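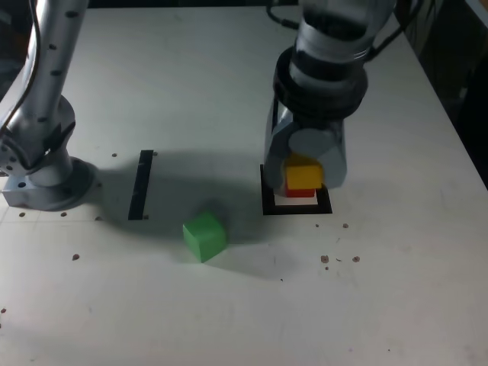 교육자료실 > 공학 > 로봇공학 입문 > 제4장

본문 | 학습 목표 | 핵심 용어 | 연습 문제 | 찾아보기

분류: 로봇 교시 · 시연 학습 · 원격 조작

제4장 사람이 보여 주는 작업: 직접 교시와 원격 시연

4.1 왜 시연인가

앞 장에서는 좌표값을 하나씩 입력하여 로봇의 경로를 만드는 방법을 다루었다. 이 방법은 부품의 위치가 늘 같은 공정에는 잘 맞는다. 부품이 매번 조금씩 다른 자리에 놓이면 사정이 달라진다. 위치를 측정하고, 접근 방향을 정하고, 손가락을 어느 깊이까지 내릴지 계산하는 규칙을 모두 사람이 써야 하며, 규칙이 늘어날수록 서로 부딪치는 경우도 늘어난다.

시연에 의한 교시는 이 순서를 바꾼다. 사람이 작업을 직접 해 보이고, 그동안 관절 각도와 그리퍼의 개폐 상태, 카메라 영상을 함께 기록한다. 이렇게 모은 기록 한 벌을 시연(demonstration)이라 하고, 시작 자세에서 종료 신호까지의 한 번을 에피소드(episode)라 한다. 학습 알고리즘은 여러 에피소드에서 관측과 동작의 관계를 찾아낸다.

이 장을 마치면 학습자는 직접 교시와 원격 조작의 차이를 설명하고, 간단한 집기·놓기 작업의 시연 계획서를 작성할 수 있어야 한다.

4.2 두 가지 방법

직접 교시(kinesthetic teaching)에서는 조작자가 로봇 팔을 손으로 잡고 움직인다. 제어기는 팔의 무게만큼을 보상하여 적은 힘으로도 팔이 따라오게 한다. 장비가 더 필요하지 않고 조작자가 접촉을 손으로 느낄 수 있다는 점이 좋다. 반면 조작자의 손과 몸이 카메라 영상에 들어오기 쉽고, 두 팔을 동시에 가르치기는 어렵다.

원격 조작(teleoperation)에서는 조작자가 별도의 입력 장치를 움직이고 로봇이 그 동작을 따라간다. 입력 장치로는 같은 구조의 작은 팔, 조이스틱, 손에 쥐는 추적 장치 등이 쓰인다. 영상에 사람이 나오지 않으므로 기록된 장면이 자율 실행 때의 장면과 가깝다. 다만 통신 지연이 있고, 힘 되먹임이 없는 장치에서는 물체를 얼마나 세게 쥐고 있는지 알기 어렵다. 초보 조작자가 가장 많이 실패하는 구간도 물체에 접근하는 마지막 부분이다.

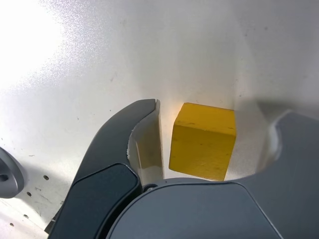 접근 구간에서는 속도를 낮추고 두 손가락의 중심을 물체의 중심에 맞춘다. 한쪽 손가락이 먼저 닿으면 물체가 밀리거나 돌아가며, 그 상태로 쥐면 놓는 위치도 어긋난다. 손목 카메라가 있는 장비에서는 조작자가 그 화면을 보면서 중심을 맞출 수 있다. 중심이 맞은 뒤에는 잠깐 멈추었다가 그리퍼를 닫는다. 이 멈춤이 너무 길면 학습된 정책도 같은 자리에서 오래 머무르는 경향을 보이므로 조작자들 사이에 기준을 정해 둔다.

4.3 사례: 나무 블록 쌓기

네두라(Nendura) 교육용 작업대에서 진행한 실습을 예로 든다. 담당 강사 드라기차 유리치는 블록을 표시된 자리에 옮겨 쌓는 과제를 정하고, 두 조에 에피소드를 50개씩 기록하게 하였다. 한 에피소드의 제한 시간은 90초이며, 제한 시간을 넘기면 기록을 실패로 분류하되 지우지는 않는다.

1조의 두샨 이오네스쿠는 첫날 기록을 다시 보고 블록의 초기 위치가 거의 바뀌지 않았다는 점을 지적하였다. 조작자가 손에 익은 자리에 블록을 되돌려 놓았던 것이다. 이후 1조는 에피소드마다 위치와 방향을 표에서 뽑아 배치하였다. 2조의 아즈라 조르제비치는 같은 문제를 피하려고 배치 담당과 조작 담당을 나누었다. 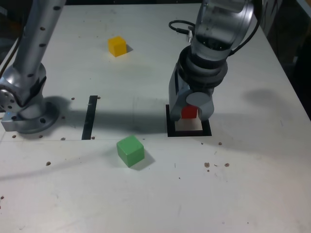
시연 계획서에는 시작 조건, 목표 상태, 종료 조건을 나누어 적는다. 시작 조건은 블록의 배치 범위와 팔의 초기 자세이다. 목표 상태는 사진만 보고도 판정할 수 있을 만큼 분명해야 한다. 검은 테두리의 사각형 표시는 이런 판정에 쓸모가 있다. 그리퍼가 빨간 블록을 쥐고 표시 바로 위에 있는 순간은 아직 목표 상태가 아니며, 블록이 테두리 안에 놓이고 손가락이 떨어져야 한 단계가 끝난 것으로 본다. 노란 블록과 초록 블록처럼 색이 다른 물체가 함께 있을 때에는 옮기는 순서도 계획서에 적어야 한다. 순서가 조작자마다 다르면 같은 관측에 서로 다른 동작이 대응하게 되고, 학습이 불안정해진다.

4.4 기록 전 점검

기록을 시작하기 전에 다음 사항을 확인한다.

- 비상 정지 단추가 조작자의 손이 닿는 곳에 있는가
- 카메라와 관절 기록의 시각이 맞는가
- 그리퍼의 열림 값과 닫힘 값이 계획서와 일치하는가
- 조명이 앞 회차와 같은가

조명 항목은 자주 빠진다. 팔이 움직이면 그림자도 함께 움직이고, 학습 모델이 물체보다 그림자의 위치에 의존하는 경우가 있다. 창가의 작업대라면 기록 시각을 에피소드 정보에 남겨 둔다.

핵심 용어: 직접 교시, 원격 조작, 시연, 에피소드, 초기 조건, 종료 조건

다음 절에서는 기록한 관절 궤적을 일정한 시간 간격으로 다시 표본화하는 방법과, 실패로 분류한 에피소드를 학습 자료에 포함할지 정하는 기준을 다룬다.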